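工作记录 七月 编织材料组

题目:藤条与仿藤编筐的贮果通风比较(第二轮)

一、缘由

本组受 Tierney 果品仓储部委托,对零售陈列用编筐进行通风与承重比较。首轮试验中,Algate 提供的天然藤条筐在高湿条件下筐底变形明显,委托方据此要求补做合成材料筐的对照。本轮沿用首轮规程,仅调整湿度设定及称量间隔,其余条件不变。

二、材料与准备

天然藤条筐由 Algate 供货,浸水软化后重新收口,编法为平纹,经条间距按首轮图样执行。合成筐由 Takadik 供货,到货后未作任何处理。两类筐均在恒温间静置过夜,次日上午九时开始称重。

需要说明的是,Algate 本批藤条粗细不匀,收口处有两根劈裂,已用同批备料替换,替换位置记在样品卡背面。Takadik 的筐有轻微塑料气味,静置后减弱,未对气味作定量测定。

三、过程

各筐装入等量果品,置于层架中层,避开出风口。称量间隔为 4 小时,夜间由记录仪自动采集,早班人员核对后转抄入本簿。层架背板与墙面之间留出空隙,避免背侧气流受阻。首轮曾因筐体紧贴背板,背侧读数偏高,本轮已纠正。

湿度探头共 2 支,一支悬于筐口上方,一支埋于果层中部。埋入式探头在凌晨出现一次短时漂移,经与备用探头比对,判断为接头松动,重新紧固后恢复。漂移时段的数据保留,但不计入均值,原始曲线附于本簿末页。

承重试验另行安排,每筐加载 30 分钟后卸载,测量筐底下垂量。天然藤条筐卸载后回弹缓慢,合成筐回弹较快,但筐沿与侧壁交接处略有外张。两者均未出现断条。 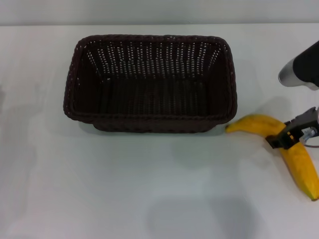

侧壁开孔的多少是否足以解释果层中部的湿度差,组内意见不一。Netero 检测室来函认为,孔的总面积意义有限,关键在于孔的高度是否低于果层顶面;若果品堆放超过孔位,侧壁通风即基本失效,筐口成为唯一的散湿通道。来函并建议将装载高度列为独立变量,不宜与筐型混在一起讨论。

上述意见合理。首轮规程只规定装载重量,未规定高度,同等重量下香蕉与柑橘的堆高差别很大,所得结果难以直接对照。自下一轮起,记录表增设“堆高”一栏,由装筐人员在关门前量取,以筐底内侧为零点。

四、初步结果

累计有效读数 368 条。天然藤条筐果层中部湿度总体低于合成筐,差值在夜间较为稳定,白天受开门影响波动较大。天然藤条自身吸湿,筐体增重应从总重变化中扣除,目前的扣除办法是以空筐同步称量作参照,误差尚待评估。

合成筐筐体重量基本不变,称量数据可直接使用,从操作角度看较为便利。其筐底内侧出现少量凝水,集中于两条加强筋之间,擦拭后未留痕迹。是否会对底层果皮造成影响,本轮时间过短,不能下结论。

五、待办

1. 向 Algate 索取藤条含水率的出厂数据,并询问能否按粗细分级供货。
2. 更换埋入式探头接头,更换后重做零点校准。
3. 空筐参照组由单筐改为双筐,分置层架左右两端。
4. 筐底加垫试验暂缓,待 Tierney 确认垫材种类后再列入计划。
5. 恒温间门封条老化,已报修。维修期间不安排夜间采集。

本页数据已由早班核对,原始记录存于二号柜,借阅须登记。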